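FOR IMMEDIATE RELEASE

Astwood Model Fair back in February, bigger hall this time

DIDVILLE - The Astwood Model Fair returns to Didville this February with 70 tables, a longer day and a new hall on Drallum Street. Doors open Saturday at 9 a.m. Last year's fair drew 2,000 visitors and ran out of parking before lunch. The new site has 700 spaces, all free.

Ships are the main theme. Plastic kits, scratch-built hulls, anything that floats or looks like it should. Trains and aircraft get the side room as usual. 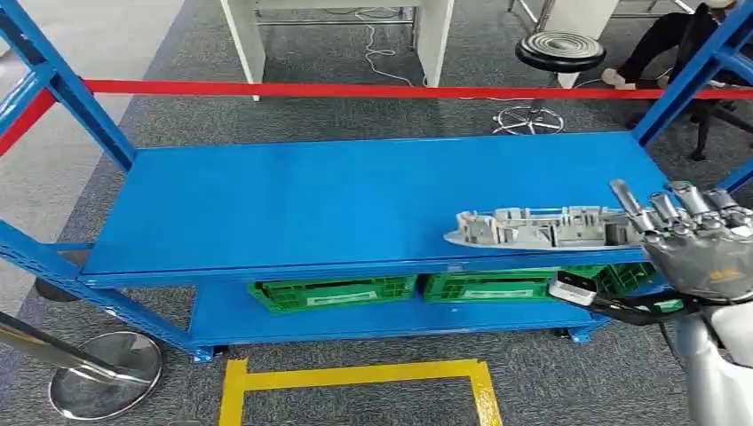
What's on

Judging starts at 11. Four classes: junior, kit, scratch-built, and unfinished (new, and allready filling up). Entry forms on the fair website or at the door until 10:30, no later. One entry per class.

Isaksson Hobby Supply is sponsoring the junior prize and running a beginner bench all day. Glue, sprue cutters and paint provided. Bring an apron. Kids under 10 need an adult with them at the bench.

Swap tables open at noon. Boxed kits must be complete or clearly marked as missing parts. No airbrushing inside the hall, the fire marshal was very clear on that.

Food from two trucks out front, plus coffee in the lobby.
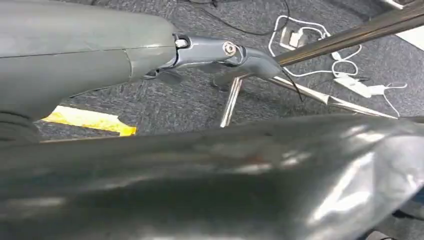 Drallum Street Traders said the fair was "the best winter Saturday we get" and that several shops would stay open late for it.

Tickets

Adults $8, kids free. Table rental is $40, includes two chairs and a early entry badge. Set-up from 7 a.m., side entrance only. Press passes at the front desk.

###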